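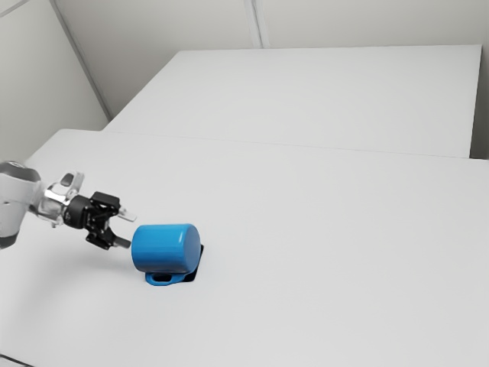 Marites Umali asked whether we should keep tuning the grasp in simulation or get the real arm bolted down first. She would like the bench finished before anyone touches the code again. Régis Deschamps disagreed in part. The mug on its side is still the test case, and he wants the approach from the handle-free end settled while the bench is being built, so the two jobs can run side by side. Agreed.

Bench
The top is cut to 800 mm deep. Legs are on. The Collet plate has the wrong hole spacing for the arm base and will be redrilled at the Ernotside workshop. Marites has the template.

Simulation
Régis has both tables and the walls in the model, all plain white. Materials can wait. He will add the real table height once the legs have been leveled. Finger opening in the model still has to be matched to the gripper we have — he needs someone to measure it with calipers, fully open and fully closed.

Next run is 20 tries with the mug lying down, same start pose each time. Upright mug after that.

Wiring
The Dokton supply trips when the arm and the compressor share an outlet. Use the outlet by the door until this is sorted out. The stop button goes on the front of the bench, right side.

Money
276 left in the build fund. Marites may spend from it on bolts and cable clips. Anything from Pestano to be raised here first.

Actions
Régis: model table height, 20 runs, post the log.
Marites: plate, bolts, stop button bracket.
Open: caliper measurements.

Next meeting in June, same room, 2 p.m.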